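How I Dry and Store Mismatched Plates
By the Mundgate kitchen blog
Last updated: April
12 comments | 30 shares

I have a weakness for odd plates. Round ones, leaf-shaped ones, one from a Cindau outlet that looks like a lemon somebody sat on. They make dinner more fun, but they don't stack, and a regular dish rack hates them. After chipping two in one month I gave up on the rack and went with a cheap plastic basket. It's still my favorite thing on the counter!

Step 1: Pick the basket
Get a rectangular one with holes in the sides so the air gets through. Mine came from Boutros and I've never seen it in the store again, so grab a couple if you find one you like. It should be deep enough that a plate can stand on its edge without tipping the whole thing over.

Step 2: Wash the big ones last
I do the small shaped plates first and the dinner plates at the end (the water's gross by then, so change it). Shake each one over the sink before it goes anywhere.

Step 3: Load from the back
Stand your plates up and let them lean a bit. I like a plain one in front of a patterned one - a dark teal leaf shape with a plaid one behind it looks so good I almost don't want to put them away. Big round plates go in last, held upright by the edge and lowered slowly. 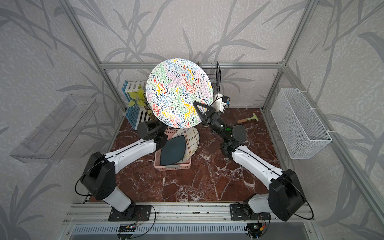

Step 4: Leave them alone
Give them 30 minutes, longer if it's humid. I used to go in with a towel right away and that's how I chipped the second one.

Step 5: Straight to the shelf
Carry the whole basket over to the cabinet and unload there. If you're storing plates flat, slip a paper napkin between the odd shapes - the pointy ends scratch.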